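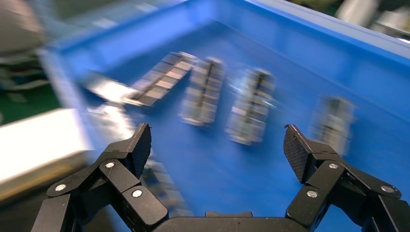

Rurkholm Reproduction Burner and Shade Kit, No. 2 Size
Reviewed July 24, 2026

The Rurkholm kit is sold as a complete upper assembly for a kerosene table lamp with a No. 2 collar. It contains a flat-wick burner, a 10-inch shade ring, a clear chimney, a white glass shade, and one length of cotton wick. The font and base are not included. I bought mine in May from Skostby and have used it on a pressed-glass lamp that came to me without a burner.

Fit

The burner threads are cut cleanly and started by hand without force. Older collars vary, and on a second lamp with a worn brass collar the burner stopped half a turn short of seated. A reproduction collar from Vasiliu cured that, but it had to be plastered in place and left to set overnight.

The shade ring drops over the burner gallery and rests on four tabs. On my kit one tab sat low, which tilted the shade enough to notice from across a room. Bending it up with flat pliers took a minute. The brass is thin here, and I would not bend the same tab many times.

Burner

Wick travel is smooth through the full range. The spur wheels grip the wick evenly on both sides, so it does not climb at a slant, a common fault in cheap burners. The wick supplied is loosely woven and left a ragged edge after trimming. I replaced it with a tighter one after three evenings and got a flatter flame.

At a moderate setting, a 16-ounce fill lasted 20 hours. At a higher setting it lasted 18, with soot on the upper chimney by the end. The extra light was not worth the cleaning. The wick knob stays cool enough to turn at either setting.

Chimney and shade

The chimney is plain machine-made glass with a base diameter of 3 inches. It is slightly loose in the prongs -- it will not fall out, but it rattles if the lamp is carried. Squeezing the prongs inward helps.

The shade is the best part of the kit. The glass is white through its full thickness, with a ground fitter edge and no seeds or streaks in mine. Period shades of this type often have a warmer tone when lit, and next to an old one the Rurkholm looks a little blue. Alone on a table the difference does not show.

Finish

The brass is lacquered. Anyone who wants it to darken will need to strip it first. Acetone removed most of the lacquer, but traces stayed in the stamped lettering on the knob and had to be worked out with a stiff brush.

Instructions

One folded sheet, clear on wick trimming and fuel, silent on collar sizes. The part number for the burner alone is 545, printed on the back in small type. The burner can be ordered separately.

Compared with the Wokalside

The Wokalside kit uses heavier brass and a better shade ring, with tabs that needed no adjustment. Its shade is painted on the inside, and the coating on mine scratched during the first cleaning. For a lamp that will be lit often, I prefer the Rurkholm. For a lamp that will mostly sit on a shelf, the Wokalside is the sturdier piece of metalwork.

Recommended, with a better wick.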